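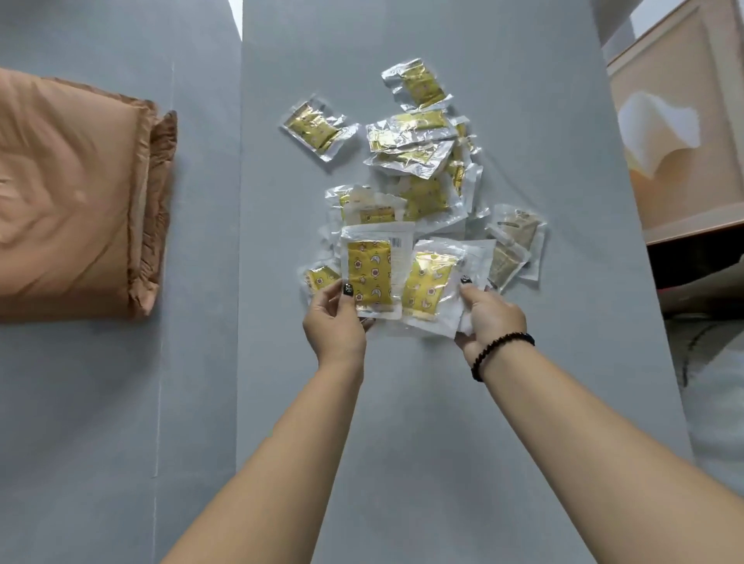 小袋の手仕分け。黄色地に星と月の柄がある包みと、ベージュの包み。

ジャレック小袋供給セル(英: Jalleck pouch feeding cell)は、透明な外袋に入った薄い小袋を、ばら積みの状態から一枚ずつ取り出し、向きをそろえて後工程のコンベヤに置く自動化セルである。垂直多関節ロボット、吸着ハンド、上方固定カメラ、反転台からなる。製造元はパニッカー(Panicker)で、国内ではカムゲート(Kumgate)が据付と保守を行う。単に「ジャレック」と呼ばれることが多いが、同じ名称の箱詰め機が別にあり、保守文書では「小袋供給」または「PF」を付して区別する。

本項では、セルの据付、品種登録、日常の手入れ、および修理について述べる。ロボット単体の構造や安全規格については各項目を参照のこと。

目次
1 構成
2 据付
3 基準ワークと品種登録
4 日常の手入れ
5 定期保守
6 故障と修理
7 旧型との相違
8 関連項目
9 脚注

1 構成

セルは架台、投入トレー、取り出し部、反転台、排出部に分かれる。架台は溶接構造で、四隅の調整脚で水平を出す。投入トレーはつや消しの樹脂板を底面とし、作業者側に引き出して補充する。トレーの底面に光沢のある材料を用いると照明の像が写り込み、透明袋の縁と判別できなくなる。このため、傷んだ底板を現場で別の板に替えた場合は、品種登録をやり直すことが手順書に定められている。

ハンドは蛇腹式の吸着パッドを備え、流量センサで吸着の成否を判定する。外袋が薄く、しわが多い品種では、真空圧による判定は漏れ量のばらつきに埋もれる。流量による判定に改められたのは現行型からである。パッドは口径違いが用意されており、内容物が袋の中で動く品種には小径、台紙付きの品種には大径を用いる。

カメラはトレーの直上に固定され、拡散照明と偏光板を組み合わせて使用する。照明は左右の棒状光源を交互に点灯し、得られた画像を合成して反射の強い部分を除く。画像処理装置は制御盤の上段に収まり、ロボット制御装置とは専用のケーブルで接続される。

反転台は、裏向きに取り出された小袋を表に返す装置である。エアシリンダで開閉する爪が袋の端を挟み、揺動軸によって裏返す。セルの中では最も摺動部が多く、保守に要する時間の大半をここが占める。

排出部にはバーコードリーダが付属する。読み取りは置いた後に行い、読めなかった袋は側方の箱に落とす。

2 据付

2.1 床と架台

架台は後工程のコンベヤを基準に位置を決める。先にコンベヤの上面高さを確定させ、これに合わせて調整脚を回す。水平は架台上面の対角線に沿って水準器を置いて確認し、アンカーを仮締めした後に再度確認する。仮締めの段階でロボットを低速で振り、架台の揺れが残るときは、アンカーではなく調整脚の当たりを先に疑う。

アンカーの本締めは、カメラ支柱を立てる前に行う。順序を逆にすると支柱の垂直を出し直すことになる。

2.2 空気源

供給空気は乾燥したものを用い、セルの入口にフィルタと減圧弁を置く。吸着用と反転台用の配管は入口直後で分岐させる。分岐を下流に設けた据付例では、反転台の動作と同時に吸着流量が落ち、判定しきい値を下げて運転を続けた結果、空振りの見逃しが増えたことがカムゲートの保守報告に記載されている[1]。

2.3 座標合わせ

カメラとロボットの座標合わせには、付属の格子板を使用する。格子板をトレー底面に密着させ、浮きがないことを指で押して確かめる。続いてロボット先端に針状の治具を取り付け、画面に指示された格子点を順に突く。治具の先端が曲がっていても操作上は最後まで進むため、着手前に先端を一回転させ、振れを目視する。

合わせ込み後の残差は画面に表示される。残差が許容値に入らない場合、格子点の突き直しよりも、支柱の締結部の緩みを先に調べる。検証として、格子板の厚み分だけ高さを変えた位置で同じ点を突き、ずれの方向がそろっていないことを見る。ずれが一方向にそろうときは、カメラの光軸が傾いている。

3 基準ワークと品種登録

3.1 基準ワーク

品種登録には、実際に流す小袋から選んだ見本を用いる。これを基準ワークという。模造品や印刷した紙を代用することは認められていない。透明な外袋の反射は、袋の張り、折り目、中身の位置によって変わり、平らな紙では再現できない。

基準ワークは手で仕分ける。作業面に小袋を広げ、柄の異なるものを離して置き、次に外袋の状態を見る。外袋に折れ癖のあるものを除外してはならない。運転中のトレーには折れた袋も混じるためで、登録画像が整ったものばかりになると、検出率は登録直後に高く、補充を重ねるにつれて低下する。除外の対象となるのは、外袋の破れ、封の開き、および中身の明らかな欠けである。

仕分けの作業面は、無光沢の灰色の面が標準とされる。光沢面でも選別そのものに支障はないが、その場で登録画像を試し撮りすることはできない。

仕分けの手順は次のとおりである。

・山を崩し、袋どうしの貼り付きを手で剥がす。
・柄と地色で分ける。
・外袋の両端を持ち、軽く引いて封を確かめる。
・バーコードのある面を確認し、表裏を控える。
・破れのあるものを別の容器に移す。
・残りを元のように重ね、山に戻す。

最後の工程で袋を一枚ずつ整列させて保管すると、静電気で貼り付いた束となり、登録時にばらけた姿勢が得られない。アンス・ファン・ヘッケの作業要領では、戻した山を上から軽く押さえ、重なりが不ぞろいになった状態で引き渡すこととしている[2]。

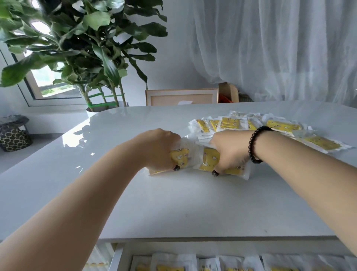
一つの外袋に内袋が複数入った品種では、吸着点の指定に注意を要する。外袋の中央は内袋どうしの境目にあたり、フィルムが浮いているため、中央を吸着すると持ち上げた瞬間に袋が二つ折りになる。登録画面では「重心」を選ばず、いずれかの内袋の中央を手動で指定する。指定した側へ袋が傾くので、搬送中の姿勢補正も有効にする。手で袋を平らに押さえ、内袋の端が外袋のどの位置に来るかを先に調べておけば、指定のやり直しは少ない。

3.2 登録

登録は基準ワークをトレーに入れ、山の形を変えながら撮影する。撮影回数は1品種につき50回とし、途中でトレーを引き出して向きを変える。自動撮影の機能はあるが、撮影の間に山を崩すのは人手による。

撮影後、画面上で袋の輪郭を確認する。輪郭の候補は自動で引かれ、誤りのあるものだけを直す。誤りは次の箇所に集中する。

(1)外袋の余白。内袋の縁を袋全体の縁と誤る。
(2)台紙付きの袋。台紙の白と別の袋の余白がつながる。
(3)しわによる強い反射。一枚の袋が割れて検出される。

(1)は見落とされやすい。内袋に濃い柄があると輪郭が明瞭に出るため、画面上では正しく見える。このまま登録すると、重なりの上下判定が狂い、下にある袋の余白を踏んだ状態で引き抜こうとする。

地色の近い品種を同じトレーで扱う場合は、色ではなく柄の領域を識別に指定する。ハリシュ・ウォリアは、星形のような小さく反復する柄について、柄の一つを指定するより、柄の間隔を含む広い領域を指定するほうが誤認が少ないとしている[3]。ただし照明を片側のみ点灯する設定では、この差は見られない。

3.3 登録の更新

外袋の材質、台紙の有無、ラベルの貼付位置のいずれかが変わったときは登録を更新する。内容物のみの変更では更新を要しないが、厚みが変わる場合は吸着高さの下限を改める。ラベルが内袋の柄を覆う位置に移った品種は、別品種として新たに登録する。旧登録は削除せず、末尾に記号を付して残す。

4 日常の手入れ

始業時の点検は、電源投入前と投入後に分かれる。

電源投入前には、パッドの縁の欠け、蛇腹の割れ、トレー底面の汚れ、反転台の爪に挟まったフィルム片を見る。パッドの清掃には水で湿らせた布を用い、溶剤は用いない。カメラ前面の保護板は乾いた布で拭く。保護板の汚れは画面では判別しにくく、検出位置の偏りとして現れることがある。

電源投入後には、空の状態で原点復帰を行い、続いて吸着流量の無負荷値を記録する。無負荷値が前日より下がっている場合は、フィルタの詰まりを調べる。上がっている場合は配管の抜けまたはパッドの裂けである。記録用紙は制御盤の扉の内側に差す。様式はフォラサデ・モハメッドが作成したものが広く使われており、無負荷値の欄の隣に、その日に最初に流した品種を書く欄がある。

終業時にはトレーを空にする。袋を残したまま湿度の高い場所に置くと、翌日の最初の補充分と貼り付く。除電器の針は終業時に専用の刷毛で払う。

補充は、トレーの縁に刻まれた線を越えない量とする。線を越えて盛ると、カメラの焦点範囲から外れるとともに、引き出しを戻す際に袋がレールに落ちる。レールに落ちた袋はトレーを外さなければ取れない。

5 定期保守

定期保守の対象と間隔は次のように定められている。

パッド:稼働3000時間ごと、または裂けを認めたとき
反転台の爪のゴム:パッドと同時
吸着用フィルタ:無負荷値により判断
除電器の針:毎年3月の停止期間
揺動軸の軸受:異音または遊びを認めたとき
座標合わせの検証:支柱またはロボット基部に触れた作業の後

パッドの交換では、蛇腹の向きと締付リングの合いマークをそろえる。交換後はツール長が変わるため、トレー底面に紙を一枚敷き、パッドを下ろして紙が軽く引ける高さを取り直す。この操作を省き、設定値だけを移した場合、袋を強く押しつけて中身を割ることがある。

反転台の爪のゴムは接着ではなく溝にはめる方式である。溝に残った粉を払ってからはめ、はみ出しは切らずに押し込む。左右を同じロットの部品にそろえる。硬さの異なるゴムを組み合わせると、袋が斜めに返り、排出部での姿勢が安定しない。

揺動軸への給脂は少量とし、余った分は拭き取る。給脂後に空運転を行い、再度拭く。油が袋に付着した例は、いずれも空運転後の拭き取りを行わなかったものである[1]。

6 故障と修理

6.1 空振りの増加

最も多い不具合である。吸着流量の波形を表示させ、降下が緩やかであればパッドまたは配管、急であるが浅ければ袋の側に原因を求める。後者では、しわの多いロットに切り替わっていることが多い。しきい値の変更は最後の手段とし、変更した場合は扉の記録用紙に前の値を残す。

6.2 二枚取り

静電気、封の開いた袋の混入、除電器の向きのずれによって生じる。除電器はトレーの山の肩に向ける。底面に向けると、上の袋への効果が乏しい。封の開いた袋は内側の面が隣の袋に入り込み、除電によっても離れない。投入前の手による確認が唯一の対策となる。

二枚取りの検出は排出部の厚みセンサによるが、薄い品種では検出できないことがある。

6.3 検出位置のずれ

全面で同じ方向にずれる場合はカメラ、ロボット側のトレー端でのみずれる場合はトレーの着座不良である。トレー奥の位置決めピンの根元にフィルム片が詰まると、トレーが奥まで入らず、かつ着座スイッチは入る。ピンの根元は上から見えないため、細い鏡を用いて確認する。

6.4 反転台の停止

エラーコード7は爪の閉じ不足を示す。爪の間に袋がある場合は、手動弁で空気を抜いてから爪を開く。制御画面から開くと、揺動軸が待機位置に戻ろうとして袋を引きちぎる。袋を除いた後もコードが消えないときは、シリンダスイッチの位置を確認する。スイッチの固定ねじは緩みやすく、現行型では固定剤を塗布している。

揺動軸の軸受を交換する場合は、反転台を架台から外し、作業台で行う。外す前に取付板の位置をけがいておく。けがき線のない状態から組み直すと、ハンドの受け渡し位置を含めた再教示が必要となり、半日を要する。受け渡し位置の再教示では、袋を持たせた状態と持たせない状態の両方を確認する。

6.5 バーコードの読み取り不良

バーコードの向きが袋の長手に対して横になっている品種では、リーダの角度を変えるか、置く姿勢を変える。後者はプログラムの変更のみで済むが、コンベヤ上での袋の間隔が詰まる。外袋越しに読む品種では、照明の正反射を避けて取付角をわずかに傾ける。

7 旧型との相違

旧型(PF初期型)はトレーが固定式で、補充にはセルの停止を要した。ハンドのパッドは2個で、流量センサを持たない。反転台の爪は金属のみで、薄いフィルムに傷を付けることがあり、後に現行型と同じゴムを取り付ける改造部品が供給された。

旧型の品種登録データは現行型で読み込めるが、輪郭の情報のみが引き継がれ、吸着点は初期値に戻る。移行後に吸着点を確認しないまま運転した事例が複数報告され、ウシャ・アイエンガーのまとめた移行手順では、読み込み直後に全品種を「未確認」とする操作が加えられた[4]。未確認の品種は自動運転で選択できない。

旧型の制御盤は上段と下段の配置が現行型と逆であり、図面の流用には注意を要する。旧型用のフィルタは供給が続いているものの、継手の寸法が異なるため現行型には使用できない。

8 関連項目

ばら積みピッキング
吸着ハンド
ハンドアイキャリブレーション
偏光照明
静電気除去装置
予防保全

9 脚注

[1] カムゲート保守部「PF型保守報告集」、空気系および反転台の項。
[2] アンス・ファン・ヘッケ「基準ワークの準備要領」、カムゲート社内資料。
[3] ハリシュ・ウォリア「反復柄をもつ包装材の識別領域」、パニッカー技術報。
[4] ウシャ・アイエンガー編「初期型からのデータ移行手順」、改訂版。10/08/2024閲覧。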